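Lorraine Quinlan keeps the dragons in the hallway, where visitors have to squeeze past them sideways. The robots get the dining room. Asked where people eat, she looks at me as if I had asked where the horses sleep.

Quinlan sculpts collectible figures for Wuvlow, a small company in Brosbridge that has lately made a name for itself with characters other firms consider too minor to bother with. Her newest is Mamo, the sulking swamp witch from the fantasy series Ninasel, who appears in 2 episodes and spends most of the second one asleep. Preorders opened on July 9, 2019, and the first run of 4000 was spoken for before the week was out.

"I asked for Mamo every year," she says. "Every November we have the planning meeting, and every November I put her on the list, and every November somebody from sales draws a line through her. Very straight line. I think he brought a ruler."

What changed? The man with the ruler retired. His replacement had seen the show.

The finished figure stands just under five inches and comes with three faces: bored, more bored, and the single smile Mamo produces when the hero falls in the bog. There is a lantern, a toad, and a sheet of clear plastic ripples for her to stand in. Quinlan fought for the ripples. The accountants, she says, felt that water was something customers could imagine for themselves.

The cloak was the real trouble. Her early versions were beautifully draped and looked, in her words, "like a melted umbrella." Small figures don't forgive much. A fold that reads well on a two-foot statue turns to mush when you shrink it, so a sculptor has to decide which creases matter and throw out the rest.

"You learn to look at clothes in a rude way," she says. "I'll be at a wedding staring at somebody's elbow. I draw laundry. My sketchbook is ninety percent laundry and ten percent phone numbers I can't identify." 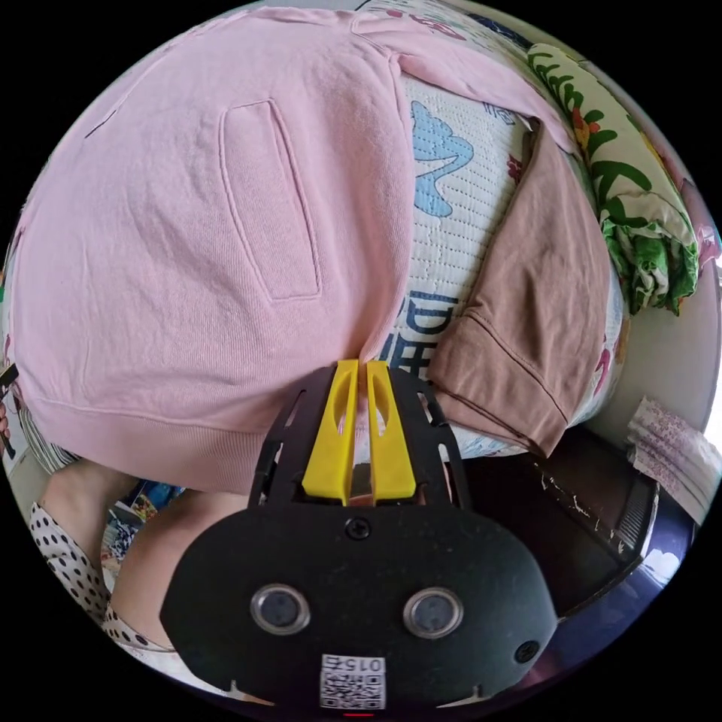
Her old studio partner once told her that she would spend a month on a sleeve and then give the character hands like oven mitts. Quinlan repeats this without rancor, and then shows me Mamo's hands, which are excellent, and keeps showing me them for some time.

She got into the business sideways, painting other people's model kits for 30 dollars apiece out of a spare bedroom. The pay worked out to less than a paper route. But the kits came from all over, and she took every one of them apart in her head. Where did they hide the seam? Why does this knee bend and that one snap? When Wuvlow advertised for a junior sculptor, she sent in a goblin whose jaw opened. They wrote back asking whether the rest of him moved. It did by the time of the interview.

Does she collect? She owns more than 100 figures, she admits, though she argues that the ones still in boxes shouldn't count — "they haven't moved in yet." Her favorite is a cheap vending machine knight with his visor painted on crooked. She has been offered better ones and turned them down.

The next project is under wraps, and she is bad at keeping it there. It has wings. It is heavier on the left side, and the peg that holds it up has failed twice, once at night, with a noise that got her out of bed holding a lamp.

"Sales wants a bigger base," she says. "I want a smaller wing. We're meeting about it Thursday, or they are. I'm going to be home with the sandpaper."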